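Tosberg lab sets its robots to work on small furniture and gold stands

18/09/2022

Tosberg has started the main round of recording for Canetti, its project to teach robot arms how to handle household and display items without being programmed for each one. The company plans to collect 4,000 recorded examples by December. Each one is a single short task, guided from start to finish by a trained operator.

The work is being done in a large open room on the upper floor of the company's building, where 12 operators have been hired for the season. They work in 3 shifts, and every operator spends the first 6 days practicing before any of their recordings are kept.

"We had a fairly good model for boxes and cans last year," said Sekar Hartono, who runs data collection at Tosberg. "Then we gave it a candlestick and it had no idea where to put its fingers. Tall thin things, shiny things, anything you can see through. Those are the gaps we are filling now."

The setups are changed often. Operators move pieces between recordings, swap a plant for a lamp base, or turn a table so that its legs get in the way of an easy reach. Hartono said the first batches were too tidy, with items spaced evenly on a bare surface, and the model trained on them did poorly when objects stood close together or at different heights.

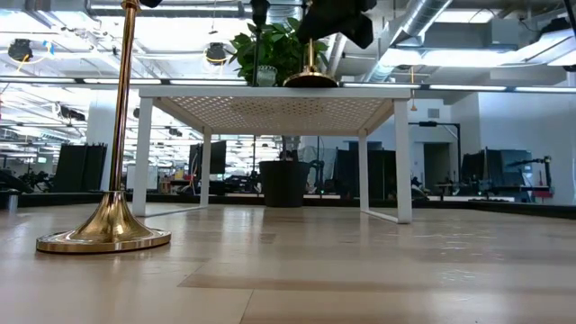

A gripper over a gold stand on a white miniature table, with a small ribbed glass and a potted plant close by.

Metal stands have been among the slower items. Their polished surfaces pick up reflections from the ceiling lights, and software that estimates distance from camera views can place the edge of a base in the wrong spot. Glass causes a similar problem. Tosberg decided against coating the objects or dimming the room, and the lights stay on as they would in a shop or an office.

Recordings are made from several viewpoints, some of them low. A view from under a tabletop shows how near the arm comes to the legs and whether the path below is clear, which an overhead view often misses.

After each session the files go to a review group led by Valter Kristiansen. Reviewers mark where a grasp begins and ends, write a one-line instruction for the task, and note any bump or slip. Recordings in which an object falls are kept in a separate set.

"People assume we throw the bad ones out," Kristiansen said. "The model needs to see a grasp that is going wrong and the operator fixing it. If it only ever sees clean ones, it gets stuck the first time something tips."

What does get thrown out is anything with missing video, a stalled arm, or a written instruction that doesn't match what was done. Kristiansen said instructions have taken more effort than expected. Two operators may call the same piece a stand, a base or a candle holder, and the group has agreed to leave most of that variety in place, on the grounds that customers will not agree on names either.

The examples will be used to train Nullo, the control software Tosberg sells with its arms. The current version handles packing jobs and some shelf stocking. The company wants the next one to cover setting out displays in stores and clearing tables, and has signed up the furniture and homeware retailer Dvořáček to try it once internal tests are finished. No date has been given for the trial.

Operators on the evening shift will move on to soft items next, starting with folded towels and cushions. The day shifts stay with glass and metal until their share of the recordings is complete. Tosberg said it is still taking applications for operators and that no background in robotics is required.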